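4. Planning the Equipment

4.1. What was bought and in which order

The budget of Nudeck was fixed before the task list was complete, so the first decisions on equipment had to be made with a rather poor knowledge of what the robots would be asked to do. We describe here how the money was divided, which items were bought too early, and which should have been bought in larger number. The costs of staff are not included.

The plan had three groups of items. The first group was the arms with their controllers, ordered from Lurko as one package. The second was everything mounted at the end of the arm: the gripper housing, the fingers, the cameras and the cables between them. The third was the living space itself, with furniture and household goods. In the first version of the plan the arms took by far the largest share and the second group was written as a single line with the name "accessories". This was a mistake, and most of the changes we made later concern this line.

The arms were not ready for use at both sites at the same time. Te Moana received its set first and Gestel followed in August. We had planned to share one box of spare parts between the sites, which looks good in a table but did not work well in practice. When a finger broke at one site, the spare was often at the other, and the cost of sending small parcels was soon higher than the cost of a second box. From the second order on, each site kept its own spares and its own list.

4.2. Furnished rooms instead of a built test area

For the work with garments we compared two options. A test area can be built in a laboratory hall, with partition walls and new furniture, or a furnished apartment can be used with what is already in it. The offer we received for the built area contained many items that seemed small one by one, such as lighting, floor covering and curtains, but together they came close to the price of an additional arm. We chose the apartment at Te Moana and moved the difference into the second group.

The choice has effects on the equipment too. In a furnished room the camera at the gripper sees much more than the object of the task, and the sofa, the shelves and the window area are all present in the recording (Figure 3). The lighting depends on the hour and on which lamps are on. For this reason we paid more for the gripper cameras than we had intended, and we consider this money well used. A cheaper camera had been tested at a desk, where it gave good results, but its exposure was slow to follow when the arm turned toward a brighter part of the room.

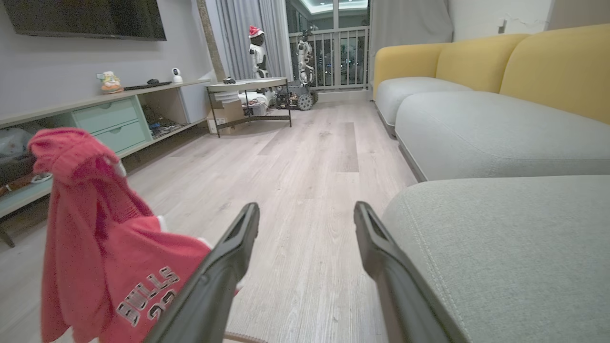

Figure 3. Living room from a camera near the gripper fingers, with a red Bulls 23 jersey at the left and the sectional sofa at the right.

The household goods were the cheapest part of the whole plan. We set 200 euros for garments and cloths at each site and did not spend all of it. Second-hand clothes are suitable, and in our view they are even better than new ones, since they are softer and differ more in their behavior. We recommend to buy several garments with large printed areas. A print is stiffer than the fabric around it and folds in another way, and a policy which was trained only on plain shirts will have difficulty there. Sports jerseys with piping along the seam are a good purchase for the same reason.

Some items of furniture deserve attention before a lease is signed. The height of the sofa seat decides whether the arms can reach the floor in front of it without moving the base. A sofa with rounded arms is harder for the planner than one with flat arms, but it is common in homes and we did not want to exclude it. The width of free floor should be measured with the arms stretched out, and not only with the base standing still.

4.3. The cost of the gripper end

We now turn to the line "accessories". One complete gripper end, with printed housing, a pair of fingers, camera and cables, cost us 700 euros in the first order. The printed parts are only a small part of this amount. The plan had foreseen one end for each arm and a single spare for the project. After the first weeks we changed this to one spare for each arm, and we did not regret it.

Fingers are worn parts and should be treated as such in the budget. Work with cloth is gentle compared to work with kitchen objects, but the tips must be thin enough to take one layer of fabric from a pile of several, and thin tips break when they meet a table. We printed fingers in batches and changed a pair after 300 grasps, also when no damage was visible. This rule is simple, and it made the amount of material easy to calculate one quarter in advance.

Cables were the item we had estimated worst. Every gripper camera needs its own cable along the arm, and the connector near the camera is the weak point. Cable guides were offered by Lurko as an option, and we left them out at the time of order to save money. The cables were fixed with tape instead. Tape holds for some time, but it must be controlled before each session, and this control takes minutes from a person who is more expensive than the guide. For a two-arm station we would now order the guides together with the arms.

A further question was whether both arms need the same end. For cloth one could think of a simple holder at one side and a full gripper at the other. The holder would have been cheaper, and in many moments of the work only one side is really in use: one gripper pinches the fabric while the other stands open and waits. Still, the roles of the arms change often in the course of a fold, and two different ends would have required two kinds of spares. We decided for two matching ends with the same printed housing — the saving on the holder was smaller than the cost of a second stock.

The state in which a grasp has been made on the upper cloth and the second gripper is free is also the one where the planning of cameras is tested. The garment is partly hidden by the gripper itself, and a camera placed higher gives the view that the gripper cameras cannot give. We therefore count 3 cameras per station as the minimum, one at each gripper and one above, and we advise against removing the upper one when the budget must be cut.

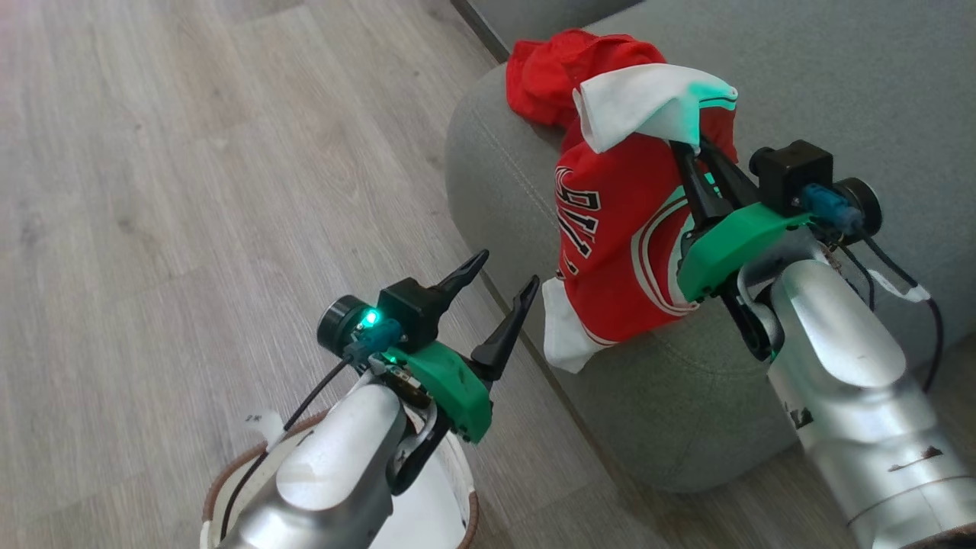 4.4. Reserve and later orders

The reserve in the first plan was calculated as a share of the total price. Because the arms are expensive and fail seldom, while the gripper ends are cheap and fail often, such a share says little about what will be needed. In the second plan we calculated it separately for each group. The group of the arms received almost no reserve beyond the service contract, and the gripper ends received the largest one.

Delivery time should be written beside every price. For printed parts it was a matter of days at both sites, for cameras it was weeks, and for one type of cable it was so long that Gestel worked with a single arm until the parcel came. An item with a low price and a long delivery time should be ordered together with the arms, even if it will lie in a drawer at first.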